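## Chapter 3: Who Says It's Worth the Trip?

Every destination is sold to you before you see it. By the time you reach the hotel desk you have read the airline magazine, the tourist board's page and a list of "hidden" beaches with a parking lot for 300 cars. This chapter is about how that selling works and how much of it you should believe.

Take the word *authentic*. In August the tour firm Indulcombe printed it 36 times in a single brochure for the hill town of Mindach. Count the uses that point to something a visitor could check and you are left with 3: a bakery, a chapel and a weekly goat market. The rest is mood.

Abilio Paredes, who wrote travel copy before he taught it, defends the word. Readers want a feeling, he argues, and a brochure that lists bus times will sell no beds. Perhaps so. But a feeling has a price, and in Mindach a week of it cost 900 dollars, meals not included.

Valeriano Llorente takes a harder line. In his study of the river port of Sisov he compared what visitors were promised with what they did on their first day. Most of them looked for lunch. The "timeless waterfront" came second, and many found it closed for repaving.

We lean toward Llorente, though his method has holes. He spoke only to people leaving by ferry - the ones who drove home may have had a better time. He also never asked if they had read the brochure at all, an odd thing to skip in a study of brochures.

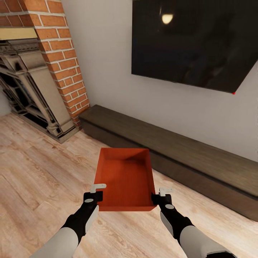 Keep that gap in mind as you read the cases that follow. A claim about a place can be true, false or too vague to be either, and the third kind fills most of the page. "Steeped in history" can be said of any town with a cemetery.

Before going on, find one ad for a place you know well. Underline every claim a stranger could test in an afternoon. Then look at what is left - and who paid to print it.

### 3.1 The Brochure as Evidence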